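FOR IMMEDIATE RELEASE
03/03/2021

Flendska opens its small-kitchen line to everyone, and I got to set the table

Hello from the Flendska workroom in Sastberg! I write most of our announcements, and usually they are about shipping dates. This one is about kitchens, so forgive me if I run on a bit.

Starting this month, the Golitz collection is on general sale. Until now you could only get it through our members' list, which had grown to 2,734 households by the time we closed it. Golitz is our line for people who cook in a corner: one stretch of counter, a couple of shelves if you're lucky, and a drawer that has to hold everything. I lived in a kitchen like that for years and I have strong feelings about drawers.

The collection has 72 pieces in all. There are dish racks, mug trees, trays, fabric boxes and small cabinets, and you can buy any of them one at a time. We went back and forth on that last point, since sets are a lot easier to pack, but our members told us over and over that they already owned half of what they needed. Fair enough. I have three colanders myself.

What I like best is how little the pieces try to match. Pale wood sits next to dark wicker, and the plates come in whatever color you feel like that morning. We've been trying out arrangements on our long worktable, moving the rack to one end and back again, putting the tray in the middle, pulling drawers open to see what they get in the way of. I have opinions about where a mug tree goes (close to the plates, please), and so does everybody else in the building.

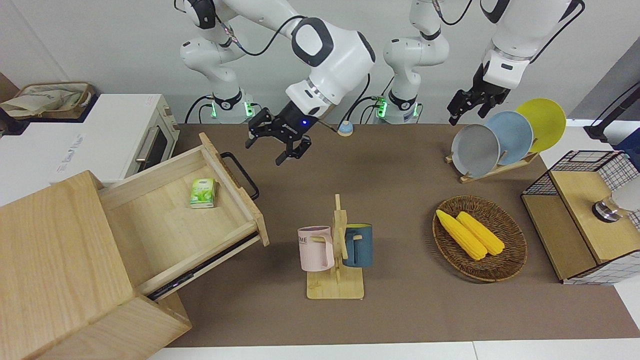
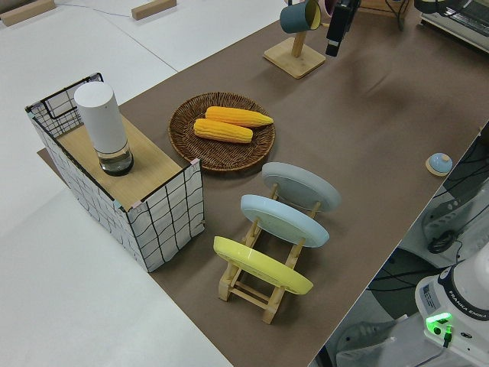
First picture: the pale wood cabinet with its drawer pulled out, and the toaster oven with a tote bag on top. Second picture: plates in the wooden rack, a wicker tray with toy corn cobs, and mugs on the mug tree.

A few words on the pieces people ask me about the most.

The dish rack is sold flat and goes together without tools. Plates stand upright in it, so it takes up a lot less counter than the wide kind, and I leave mine out all day and just take plates from it at dinner. I gave up on putting them away sometime last fall.

The cabinet comes with one deep drawer on a metal slide. Ours at home holds dish towels, birthday candles and a flashlight that may or may not work. You can stand it on the counter or on the floor next to the table – measure first, though, and leave room for the drawer to come all the way out. I did not do this the first time.

The fabric boxes started out as storage for linens, but members wrote in to say they were laying a board across the top and using them as a side table. So we now sell the board too! It comes in light wood, and you can order it alone if you already have the box.

The wicker tray is for fruit, bread, mail, keys, or toy food if there are children in charge. We weave it in one size only for now. A bigger one is planned for October, along with two new mug colors that I'm not allowed to tell you about yet.

Golitz is also going into the Amin shops for the first time. Amin will have the full collection on the floor at both of its 2 Sastberg locations, and you can pick things up, open things and generally poke around before you buy. Smaller displays will follow in other towns over the summer. If you can't get to a shop, everything can be ordered straight from us, and orders usually leave the workroom within a week.

For the opening we've put together roughly 200 starter bundles, each with a rack, a mug tree and a tray, at a lower price than the three bought separately. They're sold through Flendska only, one to a household. Members on the old list keep their discount and don't need to sign up again – your code from last year still works, I checked mine this morning.

Editors and bloggers who would like to borrow pieces for a story are very welcome to ask. We can lend most of the collection for up to a month, and we pay the postage both ways. Please tell us which pieces you want and how much counter you have, and we'll suggest something that fits. The press desk can be reached through the contact page on the Flendska site, and yes, it's me who answers.

About Flendska
Flendska designs and sells kitchen and storage goods for small homes. The company is based in Sastberg.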